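Search this site Enter keywords Go

Kitchen Questions, Answered (the ones I keep getting, anyway)

Hi, I'm Gudrun Lindemann, and I cook in a very small kitchen in Trullivport. I write up what I make, people send me questions, and after 1,003 emails I decided a page was overdue. Last updated 19th August.

How small is your kitchen, really?

My main stretch of counter is 39 inches long. I measured it in July when I was arguing with Benedikt Weidemann over whether a bread machine would fit (it would, if I gave up chopping). Most of my prep happens on the table now, and the counter is for things that stand up.

Why do you put a cloth on the table when you're cooking? Doesn't it get filthy?

Oh, it does! But bowls slide around on my tabletop and the cloth keeps them put, plus it's so much quieter. I use cotton ones that can go through a hot wash, and I have a stack of them, mostly checks and plaids. If you splash a lot, put a folded dish towel under the bowl you're working in and swap it when it gets soggy.

Do you need special prep bowls?

No, please don't buy any. Rice bowls and soup bowls from the cupboard are perfect. I like white ones for washing things in, as grit shows up right away against the white, and a little pattern on the outside does no harm at all. Mine are a jumble from the Grube outlet and my aunt's shelf. The only bowls I'd skip are the very light plastic kind, which tip over if you so much as look at them.

How much water for soaking dried mushrooms?

Enough to cover them, and then a small plate on top to hold them under. They'll drink up more than you expect, so peek after a while and top it off. I pour the soaking liquid into the sauce but leave the last spoonful behind, that's where the sand goes.

What is cooking wine and can I leave it out?

The label on the jug says 料酒, and it's Chinese cooking wine. I add a splash to meat or fish before it hits the pan, and it takes the edge off any strong smell. You can leave it out of a vegetable dish and never miss it. For pork I'd use dry sherry if that's what you've got. Do taste before you salt, though! Many cooking wines have salt in them already, and I ruined a whole pot of ribs learning that.

What are the dimples on a knife blade for?

They make little air pockets so that slices don't cling quite so hard to the steel. With cucumber they help a bit, with potato not so much, I still end up peeling slices off with my thumb. A sharp edge matters a lot more than dimples do. Wash it by hand and dry it right away, and never leave it lying at the bottom of a sink full of suds.

How do you look after a bamboo board?

Wash, wipe, stand it up. If it lies flat while it's damp, one side dries faster and it warps, and then it rocks every time you chop (maddening). I rub mine with food-grade mineral oil when it starts to look pale and thirsty. No dishwasher, ever.

Where do you keep plastic wrap? Mine won't fit in any drawer.

Stood on end on the counter! The tall rolls take up hardly any room that way. Mine lives next to the bottles at the back, within reach of the table, with the jars and a drinking glass off to the side. I gave up on the cardboard box with the teeth years ago and just use scissors. 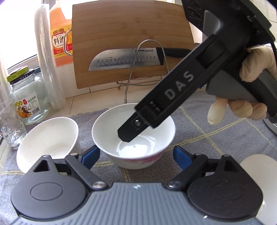 Can I send you a question?

Yes, please do. I'm slow in summer, but I read everything. Tell me what pan you used and what size it was, it saves us both a second email.

Related pages
Washing leafy greens without flooding the counter
Clurnon noodle soup, the weeknight version
38 things I cook with one pot
Zullon farmers' market: what I bring home

Contact Gudrun | © Gudrun Lindemann | Back to top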